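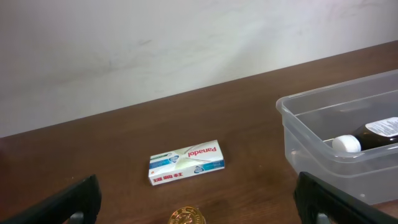
A box of Panadol on the table by the wall, with a clear plastic container beside it.

Clear Bins and Small Boxes: What Works and What Doesn't

I have been told for years that clear plastic containers will fix my house. Every tidying column says so. You put your things in them, you can see your things, and you never again buy a third bottle of cough syrup. I bought my first set in good faith and I still use a few of them, but I have come to doubt most of what gets said on the subject. Take the tips below from someone who has tried them in a plain house with one hall closet and not many shelves.

Start with the table

The standard advice is to empty every drawer at once and sort the lot. I tried that one November and ate dinner standing up until the following evening. Do one drawer. Put the contents on a table with a container next to it, and only pick up small things: medicine boxes, loose coins, batteries, keys that fit something. If it is bigger than your hand, it belongs to another job.

Leave medicine in its box

There is a fashion for taking tablets out of their cardboard and standing the blister strips up in a little rack. It saves space, I will give it that. It also separates the strip from the leaflet and, on plenty of packages, from the only place the dose is printed in a size you can read at two in the morning. Keep the cardboard. If the box is crushed, a rubber band will hold it.

Lay boxes flat if the bin is shallow, on edge if it is deep. On edge you want the name facing up, so look at which side carries it before you start filling. Some brands print it on every side and some don't bother.

If you have packages from a trip or from family overseas, with labels in more than one language, write the use on a strip of masking tape in whatever language the whole house reads. "Headache, adults" is plenty. Don't cover the expiration date.

Skip the bathroom

I know, the cabinet over the sink is called a medicine cabinet. It is also the steamiest spot in the house. A bedroom closet shelf or a high kitchen cupboard away from the stove is better, and out of reach of children in any case. A lid that snaps shut is not a child lock, whatever the sticker on it suggests. Height and an actual latch do the work.

About those containers

I own three kinds. The Gralwood ones are stiff and clear and they crack at the corners if you drop them full. The Sikdale ones are softer, a bit cloudy, and have outlived two moves. The Cronin set came with "stackable" on the wrapper, and they do stack, two high, after which the pile leans. Rounded corners wipe clean more easily than square ones but waste room when you are packing small boxes side by side. I wouldn't pay extra either way.

Measure the shelf first, then subtract an inch for your fingers. I have returned more containers over that inch than over anything else.

Washing: warm water, dish soap, soft cloth. The scouring side of a sponge will haze clear plastic in one go and you will not get it back. I tested the toothpaste trick on a hazed lid and got a hazed lid that smelled of mint.

Coins and other stray round things

Every drawer has some. Souvenir coins, tokens, medals from a race somebody walked. Don't polish them. Metal polish takes the finish right off a plated piece, and the bright gold ones are very often plated. A rinse and a pat with a towel is as far as I go. Keep them out of the medicine bin, too, where they sink to the bottom and get mixed up with foil scraps. A jelly jar does fine.

Everett Halvorsen wrote in after the last page to tell me he keeps 144 tokens in a muffin tin. I can't recommend it, but I can't fault it.

Smudges on the wall behind a table

Pale matte paint takes a mark from everything that leans on it, chair backs included. Try these in order and stop when one works:
A dry microfiber cloth.
A barely damp cloth with one drop of dish soap, then a clean damp cloth.
A melamine sponge, lightly, tested low down first. It is an abrasive and leaves a shiny patch on flat paint that shows up every time the lamp is on.

If none of that does it, touch up with leftover paint and a small roller. I have seen people recommend 600 grit sandpaper before the touch-up and 400 before that. On a gouge, fine. On a smudge you are making work.

Scratches on the tabletop

Hard plastic with grit underneath will mark a wood finish when you slide it. Lift it, or stick felt dots on the bottom. I use the cheap Gamen dots, which fall off after a year or so and get replaced. Walnut rubbed on a scratch does darken it for a while. It does not repair anything, and on a reddish finish it can come out the wrong brown.

Twice a year, check dates

Pick two days you will remember and go through the bin. Pharmacies in many towns take back old tablets, so call and ask. Don't flush them unless the label tells you to. Flatten the empty cardboard for recycling and put the container back on the same shelf, even if you have since read somewhere that it belongs on a different one.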